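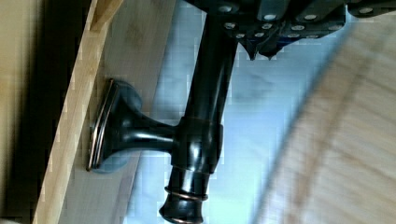
Kustdale Learning Kitchen
Progress report to the Sheehan Fund, second period
Prepared by Kulap Kongkaew for Bríd Ó Dubhghaill

Where we are

The kitchen corner is furnished and in use, and I'm so pleased to be writing that sentence! When I sent the first report we had a counter, a stack of cardboard boxes and a long list. The list is much shorter now, and most of what's left on it is small hardware and labels.

As a reminder, the grant covers a home-style kitchen where children and adults can practice everyday jobs: setting out food, putting things away, opening and closing, hanging up a towel. We run 12 sessions a month, each one 30 minutes long, and we want everything people handle to feel like something from a real house.

Fixtures and practice boards

The practice boards have been the most fun to put together. Each one is a plain wooden board with a piece of real household hardware mounted on it, so a person can get used to the feel of it before working at the counter. The dark bronze rod is my favorite. It has a bell-shaped mounting flange, a short curved arm and a decorative end with thin copper-toned rings, and it's the kind of thing you'd find in somebody's grandmother's hallway. We ordered it from Zusto along with a plainer one, and the fancy one wins every time. People run a thumb over the end piece before they do anything else with it.

I had planned to buy all the hardware in one plain finish. Bríd, you suggested mixing finishes after your visit, and I've come around completely. A dark rod against pale wood is easy to pick out, and for a couple of our regulars with low vision that helps a great deal.

Still to do here: a drawer pull, a cabinet latch that doesn't pinch, and a second board for the left-handed setup. The latch we tried first went back to the seller.

Food, plates and boards

We moved away from hard plastic food this period and went over to plush for the fruit. It's quieter on the counter, easy on small hands, and nobody minds when a banana lands on the floor. The fruit was also the cheapest part of the whole order, so we could choose pieces with some character to them.
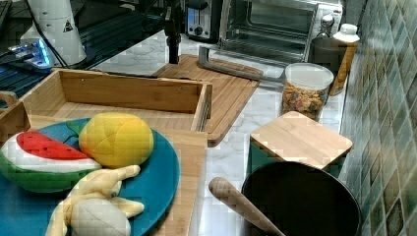
The banana has been the big hit, with its floppy peel splayed out in all directions. Children want to close it up again, which takes both hands and quite a bit of patience. The watermelon slice is chunkier and good for a first try, and the quilted yellow fruit has started a running debate over whether it's a lemon or a mango (I've stopped giving an opinion). Served up on the teal-blue plate they stand out beautifully, and I'd like more plates in that color.

The wooden pieces are holding up well too. The cutting boards have a lovely striped grain, and the one with the long metal handle makes a good job for two people working together. The low open boxes and the tray with the cut-out handle are for sorting and carrying. We've started asking people to choose where each thing lives before we tell them, and their ideas are often better than ours. The cups moved twice that way.

Some of the wooden pieces need a light sanding on the inside corners. Flinov has offered to lend us the tools, and I'd like to get it done in August when the schedule is thinner.

Spending

We spent $800 this period on hardware, wooden pieces and play food. Shipping came in lower than planned because Zusto combined two orders, and I've put the difference toward spare screws and felt pads. Receipts are in the shared folder.

Next period

First come the missing practice boards and the sanding. After that I want to add picture labels for the boxes and trays, drawn by the people who use them. We have a pile of drawings already, including three very good bananas.

One question for you, Bríd: may we use part of the label money for a second set of plush fruit? The first set is in constant demand, and a spare would let us wash one while the other is out. If that's fine, I'll place the order this month.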